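Residency Diary, Flekau House
October 2020

The second stage of the residency opened this morning with the transfer of the small boxes from the Pokitz store to the long workroom on the upper floor. The boxes had been held at Pokitz since February, when the former schoolhouse at Brornitz was cleared, and this was the first occasion on which the house has been able to give them proper attention. The delivery was received at the side entrance, checked against the Diekmann list, and carried up by the back stairs. The front stairs remain closed while the handrail is being repaired.

The Diekmann list is not a complete record. It was drawn up by the family for their own use and gives each piece a line or less. Some entries name the person who made the box, others only the shelf on which it stood. Two entries appear to refer to the same object under different names. I have marked these in pencil and will write to the family before any number is assigned. The house's practice is to keep the owner's wording in the first column of the register, even where it is unclear, and to place our own wording beside it.

Before work began the table was wiped down and left to air with both windows open. The white sheet was then laid over the wood. The sheet matters more than a visitor might suppose. Small splinters and flakes of old finish are lost at once against a light tabletop, and a good deal of useful evidence was swept away in this manner during the first stage. Anything that comes loose is now to be gathered from the sheet at the end of each box, placed in a folded paper, and filed with the register number. The sheet is to be changed when it is marked.

The morning was given to the square boxes. They are modest things, made for keeping and showing small items, and the family is said to have given them to children at confirmation. I find the orange-brown wood very agreeable. It has a warmth that the printed catalog of 700 entries, with its gray plates, did not prepare me for. 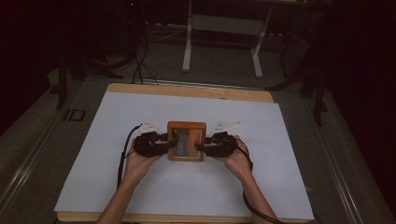 Britta Harms

It was decided that each box should be looked at from above first, with the light coming from the window side, and only afterward turned to the base. The top view settles most questions of outline, and the register asks for the outline before anything else. The interior is more difficult. Orange, brown, and gray run together in the middle, and I could not say with confidence what belonged to the contents and what was merely the room reflected. The entry has therefore been left open, with a note that the box should be viewed again on a dull day.

A second matter concerned the corners. The Diekmann list uses the word "tight" for several of the boxes, and it is not certain whether this refers to the joints or to the fit of something placed inside. I have asked that the word be copied as it stands. It would be improper to correct the family's language on the strength of one morning's work.

After the midday break the register was brought up to date and the first 10 entries were read aloud against the list. One error was found, a shelf number copied from the line above, and it was amended and initialed. The remaining labels were cut to size. The paper supplied from Brornitz is a little too stiff to fold without cracking, and a softer stock has been requested.

The question of storage was raised again in the afternoon. The cupboard on the north wall is dry and can be locked, but the shelves are set for books and waste a great deal of height. A proposal for additional shelves was submitted to the house office last week, at a cost of 100 euros, and no answer has yet been received. Until it is, the finished boxes will stand in a single layer on the lower shelves, wrapped in tissue, with the label turned outward.

The room was closed at five. The windows were shut, the register returned to the office, and the key signed for. Tomorrow the bases are to be examined, beginning with the two disputed entries if the family has replied.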